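Automação no trabalho de limpeza: o que muda para a equipa da Trerkby

Relatório de projeto, unidade curricular de Trabalho e Tecnologia

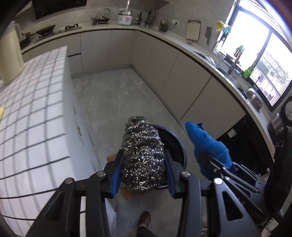 A Trerkby é uma empresa de limpezas que trabalha em casas particulares e em pequenos escritórios. Desde outubro, uma parte da equipa deixou de limpar durante algumas horas do turno e passou a executar tarefas de cozinha com pinças manuais, para gravar os movimentos que servem de base ao treino do robô Pirolton. O nosso grupo acompanhou este trabalho durante 18 turnos e procurou perceber o que mudou na rotina, na formação e na forma como as pessoas olham para a própria profissão.

1. Contexto

O Pirolton é desenvolvido pela Tovia, que contratou a Trerkby para fornecer pessoal com experiência. A escolha foi explicada pela coordenação em termos simples: quem limpa cozinhas todos os dias sabe que pano usar e em que ordem se arruma uma bancada. As gravações são registadas numa aplicação chamada Pant, onde cada trabalhador indica a tarefa, os objetos e se a repetição foi válida.

A meta fixada para cada tarefa é de 200 repetições válidas. Uma tarefa pode ser pegar num esfregão de palha de aço, dobrar um pano ou tirar a tampa de um tacho e voltar a pô-la no lugar.

2. Método

Fizemos observação direta e entrevistas curtas no fim do turno. Não gravámos as entrevistas; tomámos notas e confirmámo-las com as pessoas antes de as usar. Tivemos também acesso às folhas de escala, mas não aos dados da Pant, que pertencem à Tovia.

3. O que observámos

O trabalho com as pinças é mais lento do que a limpeza normal. Um gesto que à mão se faz sem pensar obriga a alinhar os dois dedos da ferramenta com o objeto, fechar, levantar e largar com cuidado. Os materiais macios são os mais difíceis. A palha de aço deforma-se quando é apertada e o pano muda de forma cada vez que é pousado, o que leva a mais repetições anuladas do que com objetos rígidos.

Várias pessoas disseram que no início se cansavam dos pulsos. A Trerkby introduziu duas pausas extra por turno e passou a alternar as tarefas, de modo que ninguém fique um turno inteiro com o mesmo tipo de objeto. As queixas diminuíram, segundo a coordenação, mas não desapareceram. Quem tem mãos mais pequenas continua a achar o punho da pinça desconfortável, e à data da nossa última visita ainda não havia outro tamanho disponível.

O ritmo também é outro. Na limpeza, o turno acaba quando a casa está pronta. Nas gravações, acaba à hora marcada, e no dia seguinte repete-se a mesma tarefa na mesma bancada. Alguns preferem assim, porque sabem a que horas saem. Outros dizem que sentem falta de ver o resultado.

4. Formação e reconhecimento

A formação inicial durou duas manhãs e tratou sobretudo da ferramenta e da aplicação. Não foi explicado para que servem exatamente as gravações, e essa foi a crítica que ouvimos mais vezes. Uma trabalhadora contou-nos que só percebeu que estava a ensinar um robô quando perguntou por que razão tinha de repetir uma tarefa que já lhe saíra bem.

As horas de gravação são pagas pelo mesmo valor das horas de limpeza. A equipa considera que deviam ser pagas acima, por exigirem atenção constante e por transmitirem um saber que levou anos a ganhar. A Trerkby respondeu-nos que o assunto está a ser discutido com a Tovia.

5. Receios quanto ao emprego

As opiniões dividem-se. Os mais velhos duvidam que uma máquina consiga limpar uma cozinha em uso, com coisas em cima do fogão e objetos fora do sítio. Os mais novos acham que vai conseguir uma parte, e perguntam que parte ficará para eles. Não há, até agora, nenhum compromisso escrito sobre postos de trabalho.

6. Limitações e recomendações

Acompanhámos uma só empresa e sempre no turno da manhã, pelo que os resultados não podem ser generalizados. Recomendamos à Trerkby que inclua na formação uma explicação do destino das gravações, que peça à Tovia pinças com punhos de outros tamanhos e que ponha por escrito as regras das pausas, que hoje dependem de quem coordena o turno.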